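Trevalbridge Adult Learning
Household Skills, session 4: Folding a T-shirt
Handout, 15 Nov 2021

Bring one T-shirt. Last term 38 people signed up and a fair few arrived with a shirt still on its hanger, which rather defeats the object.

1. Surface. A bed will do. Tables are better, but most of us fold on the bed and then sleep beside the results. A textured cover grips the cloth, so lift the shirt when you move it – dragging only makes new creases.

2. Spreading. Lay it flat, collar away from you. Pull both sleeves out to the sides. Smooth from the neckline down with the flat of the hand. If one sleeve stays bunched, the whole fold will lean that way and so will the pile.

3. Sides in. Fold each side to the middle, sleeve turned back on itself. Then hem to collar, and once more. Prints may be folded inside if you no longer wish to be associated with them.

Starting point for step 2, with the right shoulder and sleeve still to be pulled straight:

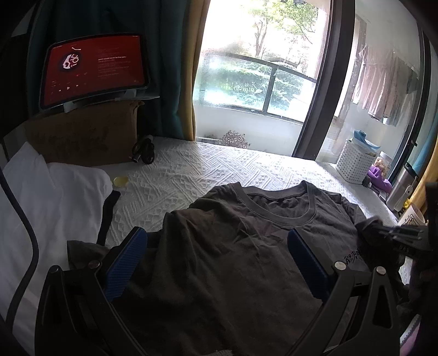
Katherine Cusi objects that smoothing from the neckline pushes every wrinkle down to the hem, and that she starts at the hem and works up. Fine. Try both, and write down which you would put up with for a full drawer.

For next time: read page 58 of the course book (fitted sheets) and bring a partner or a great deal of patience.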